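An old office computer gets a second life

July 6, 2025

In March my neighbor Guido Galli closed his small office and asked if I wanted one of the computers. I said yes before I knew where I would put it. It stayed under my desk until last week, when I finally had a free evening and a clean table. 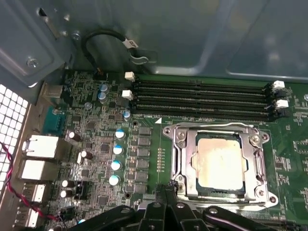

My plan is simple. I want a quiet machine for our family photos and for my music, and I don't want to spend much money. Guido told me that the computer worked well in his office, only slow, and that he took the memory for another one he kept. So I knew I must buy memory first. I found two used sticks in a repair shop called Veltiretti, for 30 dollars together. The man there was patient and wrote the correct type on a piece of paper for me, because I always mix up the numbers.

Before the memory goes in, I want to do the processor properly. The old thermal paste on top of it is smeared all over, a beige color like dry mustard. I have a small bottle of alcohol and the cloths I use for my glasses. My brother says coffee filters are better. I will try both and see which one leaves less dust.

I am a slow worker with these things. I put the screws in an egg cup, and I write on paper which screw came from which place. On my first computer, many years ago, I had two screws left at the end and I never learned where they belonged. It worked for six years like this, but I thought about those screws often.

One question I still have is about the paste. Some people put a small drop in the middle, some people make a cross, and some spread it with a plastic card. I read more than 63 comments under one article and they did not agree. I think I will do the small drop - the size of a pea, or a little less.

The cooler also needs cleaning before I put it back. I will use a soft paintbrush and go out on the balcony for this, my wife asked me very clearly.

If you have done this job with an older computer, please write me which cloth you used. I will start with the alcohol on Saturday morning if the shop sends the memory in time.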